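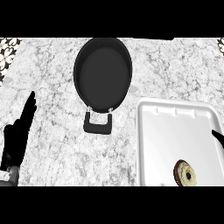 Zamen is a task and motion planning framework for simulated two-armed manipulation in household kitchens. It combines a symbolic task planner, a sampling-based motion planner and a scene generator that varies the layout, surface finish and contents of a countertop between runs. It is distributed as source code under a permissive licence and is written mainly in C++, with a Python interface for defining tasks.

History

Zamen began as an internal fork of Dralton, an earlier single-arm planner that assumed a fixed table and a fixed camera. Dralton represented the world as a flat list of object poses and had no notion of one arm waiting for the other. The fork replaced this list with a scene graph and was renamed in January, when the two code bases could no longer share a collision module. Dralton is still maintained for single-arm work, and task files written for it can be converted with a bundled script, although grasp annotations have to be entered again by hand.

Architecture

The framework is divided into three processes that communicate over shared memory. The planner process holds the scene graph and searches for a sequence of symbolic actions such as reach, grasp, lift, transfer and place. The motion process turns each action into joint trajectories for one or both arms. The control process tracks those trajectories at 225 Hz and reports contact events back to the planner.

Each symbolic action carries preconditions and effects. A transfer from a tray to a pan, for instance, requires that the item be reachable by the chosen arm, that the interior of the pan be clear, and that the pan handle not obstruct the approach. If a precondition fails during execution, the planner repairs the remaining plan from the point of failure and keeps the completed portion.

Coordination between the arms is handled by a reservation table. The workspace is divided into cells, and an arm must hold every cell its next trajectory segment passes through before it may move. Deadlocks are detected by a cycle check on the table and resolved by sending the arm with the lower priority back to its last clear posture. Priority is assigned per task and may be changed at run time.

Scene generation

Scenes are assembled from a library of 179 object models, grouped into cookware, trays, food items and fixed furniture. Every model has a visual mesh, a simplified collision mesh and a set of grasp annotations. Countertop materials and backsplash patterns are chosen independently of the layout, so that a perception module can be tested against the same arrangement under different surface textures. Highly figured materials, such as veined stone, are useful for exposing segmentation errors at the edges of pale objects.

Layouts are sampled by rejection. A candidate is discarded if objects overlap, if a required item lies outside the reach of both arms, or if no collision-free starting posture can be found. After 40 consecutive rejections the generator relaxes the spacing constraint and writes a warning to the log.

Perception interface

Zamen does not include a perception system of its own. It defines an interface through which an external module supplies object classes, poses and confidence values. Warrier, a pose estimator developed separately, is the module used in the distributed configuration. A ground-truth module that reads poses directly from the simulator is also supplied, and is normally used to separate planning failures from perception failures.

Tooling

Run logs are stored in the Stata trace format, which is unrelated to the statistics package of the same name. A trace contains the scene seed, the full action sequence, joint states and rendered camera views. The replay tool can step through a trace in either direction and colour each reserved cell by the arm holding it.

Limitations

Deformable objects are treated as rigid, and liquids are not modelled. Grasps on thin loop handles are sensitive to collision mesh resolution and may be rejected when the simplified mesh closes the opening in the handle. Planning time grows quickly with the number of movable objects, and the documentation recommends no more than 9 in a single scene.

See also

Motion planning
Scene graph
Dralton

This page was last edited on 10th April.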